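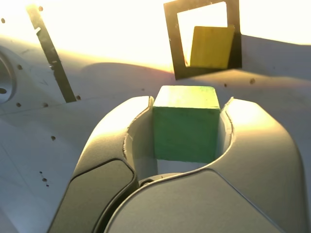
2. Planning Your Purchase

A good first cell starts on paper — and this is a fun stage, so take your time with it!

1. Write down the one job you want done first. Sorting small colored cubes into a taped square makes a great starter task.

2. Measure your parts at their widest point and compare them with the finger opening on the Stoton order sheet.

3. Set your budget. The Vokbridge starter package lists at $3,245 with arm, gripper and base plate. Set aside another 25 percent for the table, tape and spare fingers.

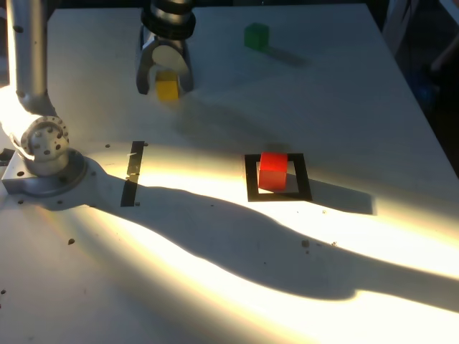

Photo: Plestura / Wragg

4. Choose the table last. Check the arm's reach on all sides of the base plate, and look at the spot at the time of day you plan to run. Strong sun throws long shadows, so price window blinds now.

Note: Order 2 sets of fingers.

Caution: Do not buy a table before you have the base plate drawing in hand.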